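Tandville Shares Out the Cupboard, One Tablecloth at a Time

TANDVILLE – The pantry swap began, as many things here do, with an argument over shelf space. Flurina Bühler had opened a cupboard to put away a bag of rice and been met by a landslide of other bags of rice. Her neighbor Mostafa Bensaid, who had come over to return a ladder, said his own cupboard was worse. She did not believe him. They went next door to check, and he was right.

That was last winter. This January the Tandville Pantry Swap held its third round, with 44 households taking part and close to a whole street's worth of kitchen tables pressed into service. The rules fit on an index card and have already been disputed in two languages.

Each household empties one cupboard – only one, as the organizers learned the hard way – and spreads everything unopened and in date on a table. Neighbors walk from kitchen to kitchen with a bag, take what they will eat and leave something of their own behind. Opened packets stay home. So does anything homemade, after an incident with a chutney that both organizers decline to discuss.

"People think they have nothing," said Bühler, who keeps the list of addresses. "Then they reach the back of the shelf and go quiet for a while."

The back of the shelf is where the swap does its best work. Up front live the things a household eats. Behind them stand the things it once meant to eat: the packet bought for a recipe, the can bought for a storm, the treat bought for guests who turned out to be on a diet. A man on Wevesia Street put out 3 jars of capers and left with a fourth, which his wife has asked this newspaper to mention.

The tablecloth was Bensaid's idea. During the first round, people set their groceries straight on the table, and visitors walked off with salt shakers, a napkin holder and, in one home, the mail. Now the cloth marks the border. If it is on the cloth, it is up for grabs. If it is anywhere else in the kitchen, hands off. Households are urged to use a cloth they like, on the theory that people behave better around nice linen. The results so far are mixed.

Piles are encouraged. The second round tried tidy rows, and hardly anyone took a thing. "It looked like a shop," Bensaid said. "They were afraid I would charge them." For the third round he tipped a full shopping bag onto his table and walked away from it, and by noon he was down to lentils.

Not everyone was pleased with the drift toward heaps. One resident wrote to the organizers asking for categories, labels and a one-way route through each kitchen. She was thanked warmly and given a kitchen of her own to arrange. It had labels, a route and, at the end of the route, a small sign saying goodbye. It was also the only stop where people formed a line, so the matter is considered open.

The Alaoui bakery, which lends its back room for leftovers, took in around 200 items at the end of the day. Most were gone before closing. What stayed was chiefly beans, along with a large quantity of cake decorations that seem to have come from a single household. The bakery has promised not to say which one, though it has begun selling some very cheerful buns.

Jistby, the next town over, has asked for a copy of the index card. Tandville is flattered and slightly suspicious. Jistby also borrowed the idea of the summer lantern walk and then held it a week earlier.

Bühler and Bensaid plan a fourth round before the spring cleaning, with two changes. Visits will begin at 10 a.m. sharp, after one enthusiast rang a doorbell at 7:15 and found the host in a bathrobe, still reading dates off cans. And every household must now leave a chair free for whoever needs to sit down and consider whether they are really going to use coconut milk.

The organizers also want fewer mystery items. The third round produced several packets with the labels rubbed off, and these went around the neighborhood like a rumor, each taker swapping them onward at the next stop. One is believed to have visited nine kitchens. It is back with its first owner, who says she has grown fond of it and will be keeping it.

As for the cupboard that started it all, Bühler reports that it now closes without help. She can see the rear wall, which is a color she does not remember choosing. The rice is down to a reasonable level. She has, however, come home with a number of things she found in other people's kitchens and could not resist, and these are stored for the time being in the cupboard next to it.

Bensaid's ladder, or rather Bühler's ladder, is at his house again. He says he needed it to reach the top shelf.

Households wishing to join the next round can leave their names at the bakery counter. Bring a bag, a cloth and an open mind about chickpeas.

READER COMMENTS (5)

capers_wife: Thank you for printing it. He has now opened one jar. That leaves a few years' supply.

Old Mill Lane: We did the swap for the first time and I would gladly do it again, but could people please close the garden gate on the way out? The dog also went from kitchen to kitchen and did better than any of us.

T. from Jistby: Our lantern walk was planned first. I have the minutes.

labels_please: I'm the one with the labels. The line moved very well and two people complimented the sign. Happy to share my template with anyone who wants it, including the gentleman who tips out shopping bags.

marrowfat: Does soup mix count as one item if it's a multipack? Asking before I start on the garage.

Contact the newsroom | Subscribe | Copyright Tandville Courier, all rights reserved | Back to top 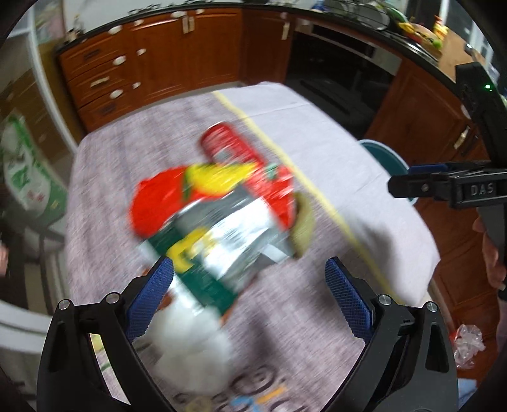
A can and packets on the cloth in a kitchen. The pantry swap returns before spring cleaning.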